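Clastwood Open Day, or How I Spent My Saturday Money on a Bag of Screws

Posted April 24, 2019

So I finally made it out to Clastwood! I've been meaning to go ever since Sorcha Yule came back from the one in December with a keyboard under each arm and a big grin on her face. If you haven't heard of it, it's a computer repair and salvage shop over in Erville, in what used to be a carpet warehouse, and twice a year they open up the back and let people wander through.

Getting there was easy enough. I took the 181 bus from the station and got off at the stop by the tire place (don't do what I did and get off one early, it's a long walk with no sidewalk). Entry was 2 dollars, and you get a sticker.

The front room is mostly shelves. Monitors on one side, laptops on the other, and a long table of odds and ends where everything is priced by the scoop – screws, standoffs, little rubber feet, those plastic clips you always snap the first time you touch them. I got a bag of mixed screws and I'm already very happy with it. There was also a Nisbet label printer I wanted badly, but the guy ahead of me got it. Oh well.

The tour itself started at 11 and ran way over, and I didn't mind a bit. Callum Munro took our group around and he is one of those people who can talk about power supplies for twenty minutes and keep you listening. He showed us where the donated machines come in, how they get sorted, and the closet where drives wait to be wiped (locked, very sensible). Somebody asked about the oldest thing in the building and he went off and came back with an Enesance terminal that weighed as much as my dog.

My favorite part was the teardown bench. I've built two PCs of my own, but I'd never spent much time looking into an older tower, and I'd forgotten how colorful they are! Green board, a bright blue SATA cable wandering across the top, all those yellow and red and orange wires bunched up together. The processor was out, so you could see the bare socket with its little metal lever, right by the four black memory slots. And the hard drive sits in its own blue plastic cage with blue tabs on it. My case at home is just black, black and more black, and now I'm a bit jealous.
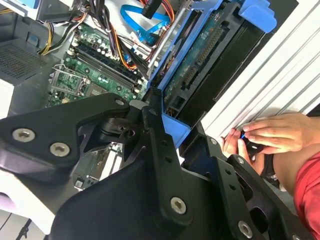
Food and the other stuff

Lunch was a chili truck in the parking lot. Good chili, tiny spoons. I ate mine on the loading dock with Sorcha, who had found yet another keyboard.

If you go, bring cash and a tote bag. They do take cards, but the reader kept dropping out and the line got long. Parking looked tight too – I counted myself lucky to be on the bus until I had to wait 30 minutes for the one home.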